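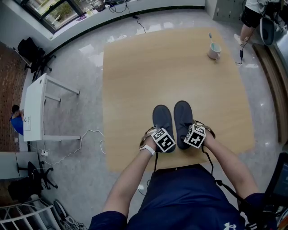
Re: [busenano-walkers] Footwear for July, again

I have now read every message in this thread, including the two about porridge, and I would like to put in a word for the indoor shoe. We have spent most of the winter arguing over what to wear on the Busenano ridge and not a line on what to wear after it, when you have eight hours of evening and one pair of boots that the hut won't let you bring past the door. A pair of plain slip-ons does the job, the dark grey sort with a rounded toe. They go on without bending down, and after the descent from the col I do not bend down for anyone.

On 15 January, a member of this list wrote:

> I still say we are all carrying too much. Last July my pack was
> 9 kilos without water and I used perhaps half of it. My proposal is
> one pair of shoes each, trail runners, worn from breakfast to bed.
> The Alix hut has slippers to borrow. Why carry a second pair up
> 1,000 metres just to sit in a chair?
>
> Also, can we settle the route? I would like to do Alix to Pichon in
> one day and not stop at the lake.

Taking these in order.

The Alix hut does have slippers to borrow. I have borrowed them. They live in a crate by the boiler, they are all either enormous or suitable for a child of six, and the left ones outnumber the right. I spent one dinner there in two lefts of different sizes and walked to the table like a man getting off a boat. If you arrive before four you may get a matching pair. We have never arrived anywhere before four.

As for trail runners from breakfast to bed, I have shared a bunk room with somebody who followed this plan. I say no more, except that the window on the north side does open if you lean on it.

The weight argument I will grant you in part. My second pair costs me less than the paperback I take every year and do not read, so this summer the paperback stays at home. I would also question the 9 kilos. Did that include the stove? We had two stoves last time, neither of them lit, and a great deal of cheese.

Now the route. Alix to Pichon in a day is perfectly possible and I have done it, once, when I was younger and had been misinformed. The map makes it look like a stroll along a contour. What the map leaves out is that the path drops to the river and climbs straight back up again for no reason I have ever been able to find. The lake is where sensible people stop and eat. I would like to be among them.

Those who want a long day could go up Ikar from the Pichon side instead. The sign at the bottom says 3,390 m and the last part is loose, so helmets, and an early start, and count me out. I shall be on the terrace with the soup.

Three practical things while I have your attention:

Bunks at Pichon are held for us but not paid for. The hut wants the balance in cash and does not give change.

The bus back down takes 90 minutes and is not good for anyone who has had the soup. Sit at the front.

Whoever took my walking pole home last year, it is the one with green tape on the handle. I have yours. Yours is worse.

I'll send the kit list round again once people stop adding to it. Someone has put down "umbrella (large)" and I would like that person to think it over.

--
busenano-walkers mailing list
To leave the list, send a blank message with "unsubscribe" in the subject line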